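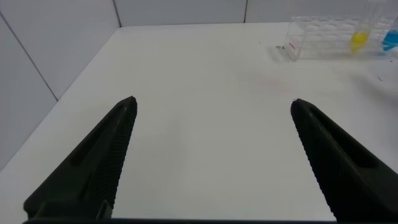 Altine work table, white top
Fairclough Lab and Classroom Furniture
£321 including VAT
Usually sent out in 7 working days

We've been selling the Altine for years and we still get a bit excited when a new batch comes in. It's a plain white table, and we mean plain: a smooth top, a matt finish, no pattern, no raised lip at the edge to catch your sleeve on. Schools buy it for science prep rooms, small labs buy it for sample work, and quite a few go to people who just want a good big surface to spread things out on (model makers, you know who you are).

The white is the part we love. Put a clear rack of tubes on it and you can see the colour of what's in them straight away, with nothing brown or speckled behind to muddy it. Small things show up as well. A crumb or a dropped grain stands out as a dark dot, so you know where to wipe. If you'd prefer a table that hides the mess, have a look at the grey Filport instead, same legs and same price.

The matt finish is easy on the eyes too. Under ceiling lights a shiny bench can throw glare right back at you, and by four in the afternoon that gets tiring. Shadows on the Altine stay soft.

Size and fitting

Length: 1,590 mm
Feet: screw in and out by up to 30 mm, for floors that aren't level
Assembly: two people, one Allen key (in the box)
Stands happily against a wall or out in the middle of the room

Marina Zervas in our workshop puts one together from every batch before the rest go out, and she has asked us to pass on a tip: leave the leg bolts finger-tight until all four are in, then turn the table over and tighten them on the floor it's going to live on. It saves a lot of wobble!

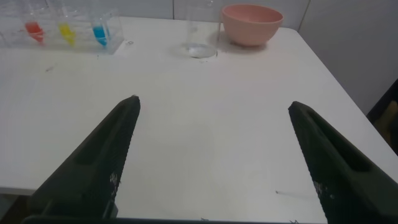

Goes well with

The Vikine rack is the clear plastic one we'd put on it. It's a boxy, see-through holder for tubes with a conical bottom, the kind that won't stand up by themselves, and because the walls are clear you can check levels from the side without lifting anything out. Lovely with coloured solutions for a demonstration, when the children at the back want to see too. Sold singly or in packs of four.

Looking after it

Warm water, a drop of washing-up liquid and a soft cloth will do for most days. Mop up dyes and stains as soon as you spot them, and please don't use scouring pads, they leave shiny patches on a matt top. Put a mat under anything hot.

Questions we get

Can I push two together? Yes, the ends are straight and they sit up close. Set the feet first.

Do you sell spare feet? We do, in bags of four. Ring us or add a note to your order.

Can I see one before I buy? There's an Altine in the showroom with a Vikine rack on it. Come and lean on it.

Delivery is to a ground-floor door. If you need it carried upstairs, tell us at checkout and we'll send a second pair of hands.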